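Ticket 2605
Subject: Handik tray leaving marks on table top
Status: Open - waiting on customer
Opened by: Kimie Kinoshita
Product: Handik perforated tray, pale green
Supplied by: Pimport

Friday, 09:40 - Kimie Kinoshita
We bought the tray for the cloths we use at the folding table. After a week there are grey lines on the wood wherever it has been pushed along. They are thin, the longest is 200 mm, and they follow the direction the tray gets moved in. The table is an Amano, light wood, oiled and not varnished. I have tried a damp cloth and washing-up liquid. The lines got fainter but did not go.

Friday, 10:25 - Pimport support
Thank you for the report. Please could you turn the tray over and check whether the four clear feet are still fitted. Also run a dry fingertip along the bottom edge and tell us if any of the paint feels rough. Please don't use a scouring pad on the table for now.

Friday, 11:10 - Kimie Kinoshita
Two feet are there, two are missing. I found one in the drawer, not sticky any more. The bottom edge is smooth on the long sides but there is a rough spot at one of the rounded corners. The tray only ever has cloths in it so it isn't the weight. 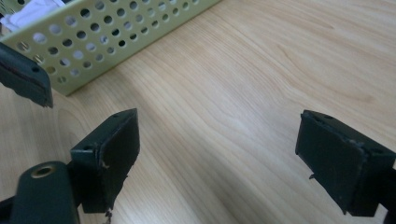 The marks are hard to see when the light is on the table. From the side, with the lamp off, they show up well enough. There are seven of them, all at the end where we slide the tray across to make space for folding.

Friday, 13:30 - Pimport support
With two feet gone the tray tips slightly and the corner drags. We are sending a new set of feet, part 783. Wipe the underside with a little white spirit and let it dry before you stick them on, then leave the tray upside down overnight.

For the lines, try a soft pencil rubber first, along the grain. If that doesn't shift them, Skuner wood cleaner is fine on an oiled top - test it underneath the table first. You may need to oil that end again afterwards.

Friday, 15:05 - Kimie Kinoshita
The rubber took off five of the lines. The other two are fainter but I can feel them with a nail, so I think those are scratches. Tray is on a folded tea towel until the feet come. Will you replace it if the rough corner still catches?

Friday, 15:20 - Pimport support
Yes. Fit the feet, use it for a few days and reply on this ticket. We will keep it open until then.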